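## 3. Rules for recording close-range work

The rules set out in this section were drawn up at the Varkthorpe site over a period in which four people shared the running of the arm and the labelling of its recordings. They were written first as a single page pinned up beside the controller, and were then revised by Narendra Bhardwaj and Armelle Baudry once the first set of recordings had been checked. The version given here is the one in force on 31 August 2018. Earlier recordings were not relabelled and are left out of the results in Section 5.

### 3.1 Scope

The rules apply to any task in which the gripper works within 300 mm of a fixed surface such as a shelf, a door or the side of a cabinet. They do not cover free movement between stations, which is dealt with by the general safety rules of the site. They also leave out the choice of gripper fingers. Buthelezi kept a separate log of finger wear, and we make use of it only where a recording had to be stopped for a change of parts.

We treat a recording as one unbroken run from the start signal to the stop signal. A run that is paused and taken up again counts as two recordings, even when the arm has not moved in between. This was the most disputed rule in the first draft. Hjaltested argued that a short pause should be allowed, and the Clenda annotation tool does support it, but the labels on either side of a pause agreed poorly when two people marked the same run. The stricter rule was kept.

### 3.2 What must be in view

Each recording is made with the small camera carried at the wrist, and the view from it is the only one passed to the annotators. At short distances a plain surface can take up most of that view, and there is then little to judge position by. We therefore ask for two things at the point of closest approach. At least part of one finger must be visible, and so must at least one edge or boundary of the structure being worked on. Figure 4 shows a view which meets both conditions. The left finger stands out against the white surface and the narrow upright rim gives a clear line where the structure ends, although the right finger is hard to make out against the dark area behind it.
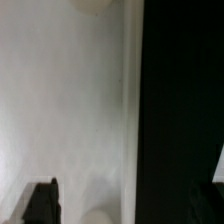

*Figure 4. Wrist camera view at close range to a white structure. The rim to the right of the broad surface is the boundary used for labelling. The two rounded cream-white objects are only partly in view and are labelled as "part, unnamed" under Rule 6.*

### 3.3 Labelling rules

The rules are numbered as they are on the site sheet. Rules 1 to 3 concern the start-up of the arm and are given in Appendix A.

4. The annotator marks the boundary of the structure before marking anything else. If no boundary can be found, the frame is passed over and the reason is entered.

5. A finger is marked when any part of its outline can be followed. A finger that can be told from its background only faintly is marked and given the flag "low contrast". It is not to be drawn in from memory of an earlier frame.

6. Something that is only partly in view, and whose use cannot be told from what is visible, is labelled "part, unnamed". The annotator does not choose between likely names such as knob, foot or peg.

7. Dark areas without detail are labelled "unresolved". They must not be labelled as open space. The planner reads open space as safe to enter, and a dark surface can look much the same as a gap.

8. Brightness and contrast may be changed on the annotator's own screen, but the stored frame is left as recorded.

Rule 7 was added at the request of Norðdahl after the Mikkelsen trials, where unlit gaps and dark panels had been given the same label. It makes the maps more cautious than they need to be in some places. We accept this – the cost is a slower approach, and the arm can always be sent back for another view under better light.

### 3.4 Checking

Of the 3,000 frames labelled under the present rules, 300 were drawn at random and marked a second time by a person who had not seen the first set of labels. A frame passed if both annotators had found the same boundary and had given the same label to every area touching it. Where the two differed, neither was taken as correct until a third person had looked at the frame. The share of passes required before a batch could be released to the planner was set at 90 per cent.

Most differences were over Rule 5. Annotators who had worked with the arm themselves tended to mark a faint finger further into the shadow than those who had not. The wording on outlines was changed in August as a result, and the flag was made compulsory. The rules were then sent to the group at Clinosberg, who use a different arm but the same label format, and their comments are taken up in Section 6.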